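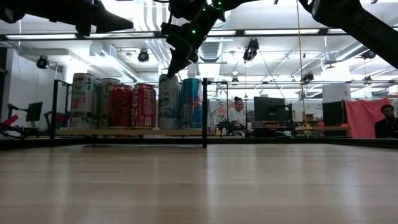 Gerrit Mabaso wrote in to complain that his arm keeps closing two fingers' width to the left of whatever it is meant to pick up, and that he has recalibrated the camera four times. Gerrit, leave the camera alone. Your shelf has moved.

It's nearly always the shelf. People bolt the arms down as if expecting an earthquake, then rest the thing the arms reach for on a frame that anyone can nudge with a hip. Drinks cans are merciless about it. A tall one is narrow, and a gripper coming down from above has very little room to be wrong.

Re-teaching the shelf on a Plivis cell

1. Stop the program and drop the speed to 2 percent. You will want to use more. Don't.

2. Take the cans off. Push the shelf frame back against its stops and tighten the feet. If it has no stops, you've found the fault, so go and fit some.

3. Jog the arm over the left end of the board and bring the closed fingertips down until a sheet of paper just drags under them. Save the point as SHELF_L.

4. Do the same at the right end and save SHELF_R. The two heights should agree. If they don't, shim the board -- the software will offer to correct the tilt for you, and it will do so badly.

5. Put back one tall can. Set the approach height to 105 mm above the lid and the closing force to 37 on the Seidel scale. At 100 you get modern sculpture.

6. Run a single pick with your hand on the stop button. Then try it at each end of the row, where the errors like to live.

7. Add the standard cans last. They need their own approach height, and the arm will happily grab at the air above them until you give it one.

Write the new values on the cell sheet with the date. Ours at Raltau went from May to 19th July without an entry, during which the shelf had apparently been adjusting itself.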